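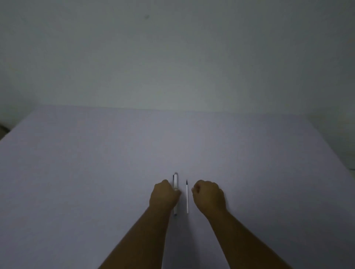 Photo: Glória Patrício, head camera still, pen task

Comparing two grippers and two camera positions on thin objects
Glória Patrício and Ermelinda Antunes
Project report, 24th March

We wanted to know which of our two grippers is better at picking up pens from a flat table, and whether it matters where the camera sits. Pens sound easy. They are horrible, and we had a great time with them!

The Udberg gripper has two straight parallel fingers with rubber pads. The Keda has curved fingers that close inward, a bit like a claw. Both bolt onto the same arm and both were run from the Lekum controller, so we could swap them between runs without changing any code (apart from the finger width setting, which we forgot twice in February).

Before any robot runs we recorded a person's hands from the head camera. The still at the top is from the pen task: a thick white pen with a dark blue clip under the left hand, and a much thinner white one with a black tip lying between the two fists. Both point away from the viewer. The pale tabletop was a tough background for our detector, and the thin pen was the one it lost most often.

Runs

We did 328 pick attempts, split evenly between the grippers. Half of each set used the head camera and half used a camera on the wrist. The detector was trained on 2,550 labeled stills, and we kept 1,000 more for testing it.

What we found

On thick pens the grippers were so close that we can't call a winner. On thin pens the Udberg was clearly better. Its pads meet flat, so even when the arm came in slightly off to one side the pen still ended up squeezed between them. The Keda tended to push a thin pen forward and close on nothing. It did beat the Udberg on pens that lay at an angle, because the curved fingers turned the pen as they shut – we did not expect that and reran those attempts to be sure.

The wrist camera helped both grippers in the last part of the reach. The head camera was better at finding the pens in the first place, but a hand or gripper over a pen could hide most of the barrel. Our favorite setup used the head camera to find the pen and the wrist camera for the final 20 mm. We only got that working in the last week, so it isn't in the main results.

Still to do

We would like to try the softer pads from Abdelaziz on the Udberg, and a darker table surface. Ermelinda is also rewriting the swap script so it checks the finger width before the arm moves.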